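Notebook, July, bench 2
Glue trials for the drawer boxes, continued

Started at 8:15. The room was already warm, and the hygrometer near the door showed more than I like. I opened the windows on the yard side but the air outside was not better, so I closed them again. Maarten says I should stop looking at the hygrometer and just glue. Maybe he is right, but then I will not know why the joints behave differently from the ones we made in spring.

What I want to find out: can we use the fish glue from Dogbe for the dovetails of the Getine cabinet, or do we go back to hide glue as we always did. The cabinet has four drawers. Two of them have the old dovetails still tight, and I will not touch these. The other two have opened at the back corners, and somebody before us put white glue in them, quite a lot of it. Yaryna has taken most of it out with warm water and a dental tool, and she is not happy with whoever did it.

Test pieces. I cut them from the Divwood offcuts, the beech, because the oak we have is too good for this. All pieces are the same thickness, planed the same morning. I made 15 joints with fish glue and the same number with hide glue, so 30 together. It is a small number, I know. Abílio asked me why not more and the answer is that I have no more beech and no more patience.

Hide glue: soaked overnight in cold water, heated in the small pot. I kept it a little under the temperature which is written on the lid in red pen. The first portion I made too thick. It came from the brush in strings and was gelling before I could close the joint. I added water by the spoon until it ran from the brush like thin syrup, and from there it went well. The two joints from the thick portion I threw away and made again. I write it here so that nobody finds them in the bin and thinks they are results.

Fish glue: from the bottle, cold. Very comfortable to work with. I had time to put the joint together, take it apart to look how the glue was spread, and put it together again. With hide glue I would not dare. It smells less than I expected. Humaira disagrees about the smell and has moved her chair.

Clamping: light, only with the small cam clamps, and paper between. The fish glue joints must stay in clamps until tomorrow at least, according to the sheet. The hide glue ones I released after the lunch and they were holding.
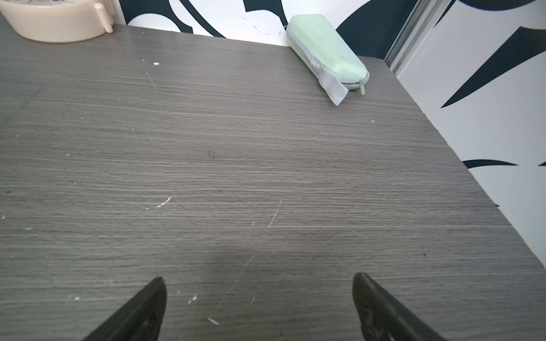 After lunch I did the dry fit of the left drawer, the worse of the two. The back is bowed toward the outside, around 2 mm in the middle, and this is the reason why the corner opened in the first place. If I only glue it, it will open again in the winter when the heating is on. Charmaine proposes to relax the board with damp cloths on the hollow side and let it dry slowly under weight. I agree in principle, but I am afraid for the bottom groove, which is already thin at one end. We have decided to try it first on a piece of similar age from the scrap box. There is one pine shelf there which has almost the same bow.

The drawer bottom is loose, and should be loose. Please, whoever continues this, do not glue the bottom! It has to slide in the groove. I found three nails which are not original (round wire) and one which I believe is. The three are in the envelope in the tray, the old one is still in its place.

Runners. On both drawers the runners are worn in the typical way, deeper at the front. I measured the left one at three points and made a drawing on the page before this one. To add new wood I need to plane the worn surface flat, so we lose a little of the old material. Maarten would fill from below instead, with a tapered strip, and keep everything. I have thought about it during the tea and I think his way is better here, also because it can be removed later. It costs more time for fitting. I will make one strip and see.

About the paste wax from Dalo: I tried it on the inside face of the old runner of the right drawer, only a short length. It went on nicely, but after an hour it was still sticky under the finger. Perhaps I put too much. Perhaps it is the weather again. I wiped it off with a dry cloth and will repeat it with half of the quantity on a piece of the beech before it comes near to the cabinet again.

16:40. I broke the first joints, one of each kind, by hand in the vise, although it was too early for the fish glue. I was curious. The hide glue joint took some wood with it when it opened. The fish glue one opened in the glue itself and was still rubbery inside. This says nothing except that the sheet is correct and I should wait. I do not count this pair. So I have now fourteen of each remaining for the proper test.

Abílio came by with the old scale from the upstairs store. If we hang the joint from the bracket and load it with sand in the bucket, we can weigh the bucket at the moment when it breaks. It is not a laboratory method, but it is the same for all pieces and this is what I need. The bucket must hang close to the floor, and there must be a folded blanket under it. He has done it before with dowels and he says the noise is the worst part.

One question I can not answer myself: how reversible is the fish glue after some years? Fresh it opens with water, this is clear. But the owner of the Getine cabinet would like that the next restorer has an easy life, and with hide glue we have at least the old examples to look at. Humaira has an article somewhere at home. She will look for it.

For tomorrow:
Release the fish glue joints, not before ten.
Put the pine shelf under damp cloths, note the bow every hour.
Cut one tapered strip for the left runner. Beech or oak? Ask Maarten. The original looks like oak to me but it is very dirty.
Wax test with less wax.
Buy sand. Dry sand, the last bag was from outside and it was useless.
Clean the glue pot. I left it soaking in the sink, sorry.

Addition, 17:30. Yaryna has finished the right back corner, and under the white glue there is a pencil mark, a small cross and what could be a number 4. There is the same cross on the drawer back. So the drawers were marked for their positions, and if I read it correctly, this one has been in the wrong opening for a long time. That would also explain why the wear on the runner does not match the wear inside of the case. I compared it quickly and it seems to fit better in the lowest place, but the light was already poor on that side and I want to check it again in the morning, before anybody glues anything.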